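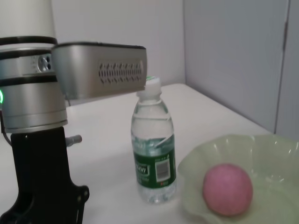

Unit 2: The Bottle on the Table
Everyday Objects, handout for the January session

Read this before class. It is short, and I would like us to spend the hour arguing instead of me reading it aloud.

The clear plastic water bottle is usually presented as a solved problem. Packaging textbooks love it. It is light, it stands up by itself, it closes, and you can see what is in it. I am less impressed than the textbooks, and I want you to be less impressed too, at least until you have handled one with some attention.

Standing up

A full bottle is steady because most of what you are holding is water. Drink half and the weight sits low, so it is still fairly steady. An empty one goes over if somebody closes a notebook near it. So when a supplier says a bottle is "stable," ask: at what fill? The Ritari catalog we looked at last term gives one tilt figure per bottle and does not say how much water was inside. I would not trust a number like that, and I would not repeat it in a paper.

Ribs

The rings molded into the wall are often explained as grip. Maybe. Try it with damp hands and tell me whether you believe it. What they certainly do is stiffen a thin wall, the same way a fold stiffens a sheet of paper. A thin-walled bottle with no ribs buckles when you pick it up by the middle, and the water comes up the neck if the cap is off. Both explanations can be true, but only one of them gets printed on the sales sheet, and you should wonder why.

The cap

A screw cap asks for two things at once: one hand to hold the bottle still and another to turn. Squeeze too hard with the first hand and you get a wet sleeve. The cap itself is small, smooth or finely ridged, and easy to lose under a chair. Raver claims its cap survives 2,000 openings. Fine. I have never met anyone who opened the same throwaway bottle that many times, so the claim tells us about the test machine in the Raver lab and very little about lunch.

Seeing the level

Clear plastic lets you read the water line from across a table, or that is the theory. In practice the line is hard to find where the wall is ribbed or curves in toward the neck, because the plastic bends the light and gives you several edges to choose from. The Stoica survey asked 296 people to judge how full a bottle was by eye. The write-up calls the results "good." It does not say what would have counted as bad. Page 19 has the only chart worth your time, and the axis does not start at zero.

For class

Bring a clear bottle with a screw cap, any brand, label off if it will come off. Fill it partway at home. Mark your guess at the halfway point with tape before you measure.

We will tip, lift by the cap, lift by the middle, and pour. Write down what you saw first and what you think it means afterward, on separate lines. Last year's notes mixed the two and were no use to anyone, mine included.

Reading: the Nomolel design brief, first section only. The rest is advertising.

Paper towels are in the cupboard by the sink.

Contact the course office | Copyright Everyday Objects course notes | Back to top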